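I have volunteered to rewrite the rules sheet for our club's Wednesday night nine-hole league. I would like it noted that I was eating a sandwich at the time and my mouth was full.

The current sheet is four pages long. Page three is a map of the parking lot at Kilby, where we haven't played since they dug up the back nine for drainage.

Some background for the new followers (hello, both of you). We play at Sanby now. Par 35 and 2644 yards from the white tees, 2217 from the forward ones. Water on three holes, geese on all of them.

The old rules say a lost ball "shall be treated as per custom." I asked four longtime members what the custom was and got five answers. One man changed his mind while walking to his car.

Then there's the gimme. Under the sheet, a putt is good if it is "inside the leather." Half the league uses long putters now. Inside the leather on some of those things is a decent chip shot.

My draft says putts inside two feet are good, and you have to be told so by somebody else. You can't give yourself one. This has already been called harsh.

Handicaps next. We run them through Skeltik, a program that came with the league and may outlive it. It will only accept a score if you enter it twice, and on the second try it asks if you're sure. I'm a 19. I'm never sure. 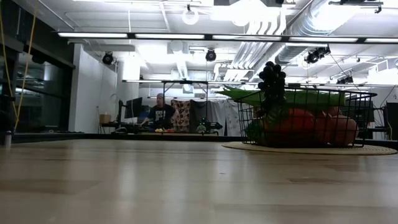 Grapes and greens on the table.

Back to business. Slow play. The sheet asks groups to "keep a lively pace," and last week the final foursome came in at 8:50 with their phone flashlights on.

New rule in my draft: if there's an open hole in front of you, skip the practice swings. I wanted to cap them at one per shot, but I play in a group with a guy who takes five, and he drives me home.

The season trophy is the Lambrakis Cup. It goes to the lowest net total over ten weeks, ties broken by "a contest of skill." In my first season that was a chip-off. The year after, it was darts.

I've written in a putt-off from the back of the practice green. The darts people want a meeting.

Dues stay at $50, which covers prizes, the end-of-season cookout and one replacement flag. We have needed the flag every year. It's the seventh hole every time and I have no theory.

Draft goes up on the board by the pro shop tonight. It's down to a page and a half – a page if you don't count the section on carts, and I'd prefer you didn't read the section on carts until I've fixed it.

Update, 9:15 p.m.: someone has already written "what about the geese" across the top in pen. Fair. Adding a goose rule.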